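Re: [homeorg] small stuff on open shelves – bins or no bins?

Back from the store run, quick one before I lose the thread. Someone wrote, in June I think:

> We have one of those tall open units, white, no doors. Looks great for
> a day and then it's all loose odds and ends. Do people put everything
> in bins? Or leave it open and just tidy more? Also what do you carry
> things in when you do the round? I end up with full arms and drop half
> of it. The Janon boxes are nice but 34 each is too much for us.

OK so. No bins on the middle shelves, that's my vote. Middle is chest height, you can see in, you can reach in. Bins there just means you forget what you own. Bottom shelves yes, bins or boxes, whatever. We have the Rantala ones down there, had them years, lids are junk but the boxes are fine.

Balls are the pain. Tennis balls esp. They roll off anything flat. Either a shallow tray or get them off the shelf completely.

For carrying – shopping basket. The little kind with a handle, open mesh. One hand for the basket, other hand free for the shelf. Much better than a laundry tub, wich needs both arms.
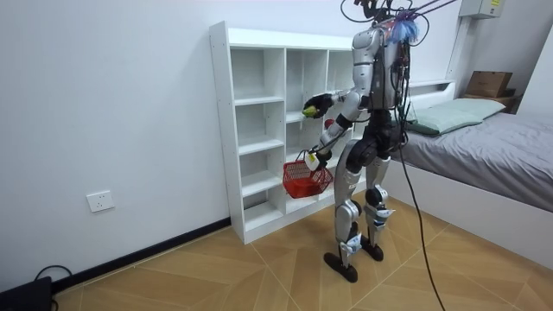 Filed under: Shelves / Carrying / Small items

Red plastic one like that is about right for size. Small is good. If it's full you stop and empty it, and you don't haul half the house around. Ours came from Flekau, 289 in the old catalog, no idea if the number still works. Holds up to 2 days of our mess.

How I do the round:
start at the middle shelf, basket hand low, other hand picks
anything that doesn't live there goes in the basket
then lower shelves
then walk the basket to the other rooms, once

Don't sort as you go. I used to and it took all evening.

Somebody asked about the Novotby unit vs the cheaper one – can't help, only ever had the one. It does need to be up against the wall tho, and screwed to it if there are kids. Leave floor clear in front so you can stand square to it with the basket.

Will dig out the tray measurments later if anyone wants them. Have to run, dinner's on.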